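Boltden Bracket Fitment Set -- README
Aug 10, 2019
By Fiifi Owusu
Print | E-mail this page

# boltden-fitment

Fitment table for the Boltden rear hitch and recovery bracket line. One CSV, one notes file. Covers the Rana and the Omulia, all trims we could get under.

## Whats in it

- `fitment.csv` -- 600 rows, one per bracket/trim/bumper combo
- `notes.txt` -- free text from the fitters, lightly cleaned up
- 39 bracket part numbers
- 13 bumper styles, steel and plastic both

## Columns

- `part_no` -- Boltden number, no dashes. Keep it as text, leading zeros matter
- `model` -- `rana` or `omulia`, lower case
- `bumper` -- short code, key is at the top of notes.txt
- `bolt_on` -- y/n. Means no drilling, no trimming. If you had to touch a file to it, it's n
- `torque` -- ft-lb, blank = not checked
- `fitter` -- initials

## Where it came from

Most rows by Vangelis Makris and Waltraud Tanner at the Jellthorpe shop, starting in March. Test fit on the vehicle, torque, pull the bracket, next one. Charoen Srithong typed up the paper sheets. Her part numbers are good, some of the bumper codes got swapped on the Omulia plastic ones and we fixed those in version 2.

Aftermarket bumpers not included. Please stop asking for the winch plate ones, we dont have them.

## Known problems

- Omulia tow package rows: spare tire clearance was measured with the stock tire only. Bigger tire, measure it yourself
- Blank torque is NOT zero. Somebody's script did that already
- Rana rows with `bumper = unk` -- bumper had been swapped by a previous owner, couldnt tell what to. Drop them if you want clean data
- a few duplicate rows, same part and trim, different fitter. Left in on purpose 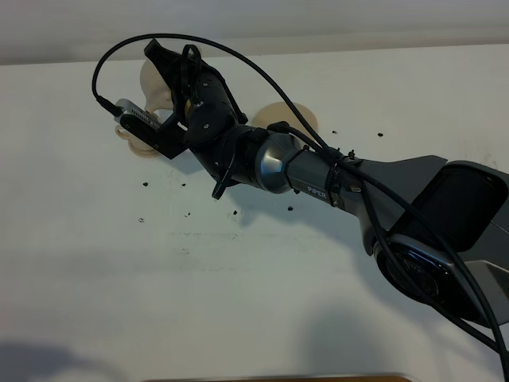
Fig. 1. Arm and gripper over three beige objects, white tabletop.

## Use

Free to use in shop software, catalogs, whatever. Credit the Jellthorpe shop. Dont sell the table by itself.

Corrections go to Efthymia Petridis, send part number, trim, and a tape measure reading. "Doesn't fit" alone isnt enough to change a row.

## To do

- bolt lengths column
- Omulia front brackets
- merge the tow package notes into the main file

Last updated: version 2, bumper codes fixed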